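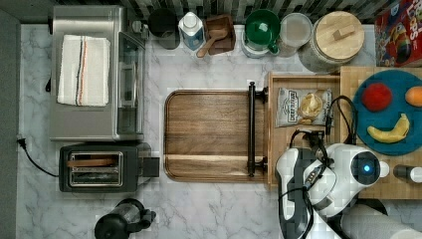
The arm reaching in over the counter at Katiyar, trailing its cables.

The first thing Rekha Thakur does when she gets in is put the kettle on. The second is to crouch until her eyes are level with the counter and squint along it like someone lining up a putt. I tried it too, and saw a counter. She saw a cable clip that had let go overnight.

Rekha looks after the kitchen cell at Katiyar, a small robotics outfit upstairs from a tile showroom (which explains how they got such a nice price on the backsplash). I'd come in June expecting to write about clever software. I ended up spending most of two days on clips, screws and a laminated checklist with 71 lines on it, and I had a lovely time!

The checklist is her baby. It starts with the arm's base bolts, goes through every joint, and then gets to what she calls the dressing, meaning the cables that run along the outside of the arm. They're the part that wears out. A cable that's too short tugs when the arm stretches, and one that's too long flops about and sweeps the fruit off the plate. The last set did 239 hours before one began dropping its signal at full reach, and it took her most of an afternoon to find the fault, because of course it behaved perfectly whenever she was holding it.

"You want a lazy loop," she told me, drawing one in the air. "Lazy, but not asleep."

The new lead comes from a supplier called Netum and it's a bit stiffer than the old one, so she was refitting the clips one by one. Unclip, move it a thumb's width, send the arm out to its far corner, watch, bring it home, swear mildly, repeat. I got to hold the torch. By the time we stopped for lunch we'd done 22 of these little trips and I had strong opinions about cable ties. 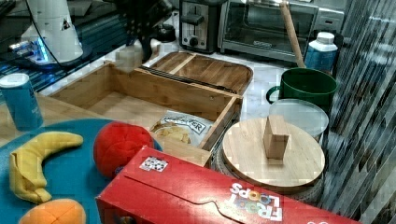
Calibration is Shakuntala Dhillon's department, and she's as chatty as Rekha is quiet. Her job is making sure that where the arm thinks it is and where it really is are the same spot, and she has a program called Zirnivier that draws the difference as a wobbly line on her laptop. A flat line means she can go home. I'd assumed all this would be done with gleaming metal blocks, but what she's got on the counter is plush fruit, a bag of chips tucked into the corner of a slatted wooden box, and a Froot Loops box lying on its side with a little square of grid pattern stuck near one edge. She likes a soft banana for the days when the settings are still a bit off, as you can squash it as often as you want. The chip bag she saves for later, once she trusts the grip, and she puts it in the corner on purpose so the fingers have two walls to worry about.

Her trick for a bad morning is to change one thing and write it down. She keeps a paper notebook for it, and she's up to entry 266. Some are very technical. One just says "bumped table, sorry".

The gripper gets its own bit of fuss. Rekha wipes the fingers with a barely damp cloth, checks the fingertip screws by hand and then sends it through an open-and-close routine while she listens. She won't use a power driver anywhere near it, having once stripped a thread that way at her old job at Wovis, and she still winces telling the story. The replacement part took five weeks to arrive.

Late on the second afternoon the new cable finally went out to the far corner and back without tugging at anything. Shakuntala ran her program, the line came up nearly flat, and she turned the laptop around so Rekha could see. Rekha nodded, ticked line 71 and asked me if I'd mind passing the torch back. I'd put it in my bag.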